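Kerketti Home Tasks Gallery
Posted by Nuala Carroll, 21st May

Welcome, and thank you for stopping by! Plenty of you have written since November asking what the Kerketti practice pack is like to live with, and I kept promising a proper gallery page, so I'm glad to have one up at last. Kerketti is the simulation pack from Trudota, made for people who want a robot arm to practice household jobs on a computer before it gets anywhere near a real house. It comes with 25 rooms and 104 tasks, and I have been working my way through them in the evenings with a pot of tea and more patience than my family thought I had.

I run it on the Allov desktop license, with the Hayes gripper model loaded (you can swap in your own, but Hayes is what comes in the box, so to speak). Doors are where I have spent most of my time. They sound like the easy part, and then you sit down with one and find you have used up an entire evening on a single knob and forgotten supper. 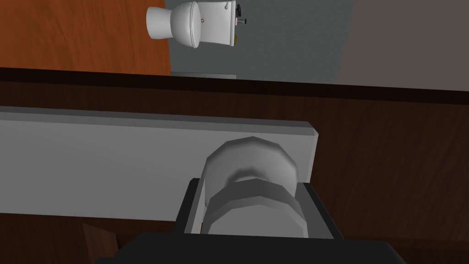 The part I have come to like best is how much you can fiddle with. Every door task lets you change the friction, the stiffness of the hinge and the starting pose of the arm, and you can save each setup under its own name, so when you find one you're happy with it will be waiting for you next time. My friend Loredana Guerra likes to start with everything set loose and tighten it up little by little. I tend to jump in at the defaults and grumble, but her way is kinder to beginners and I would steer you toward it.

A few odds and ends for anyone thinking of buying. The license covers 2 computers, and moving it to a new one took me a short email to Trudota and a day's wait. The manual is friendly but thin on the door chapter, so keep the sample setups open beside it. I'd give the pack a solid recommendation for a patient hobbyist or a small classroom, though I do wish the camera controls were easier to find, as they sit 3 menus deep and I still lose them.

Write to me through the contact page if you'd like my saved door setups. I'm happy to send them along, notes and all.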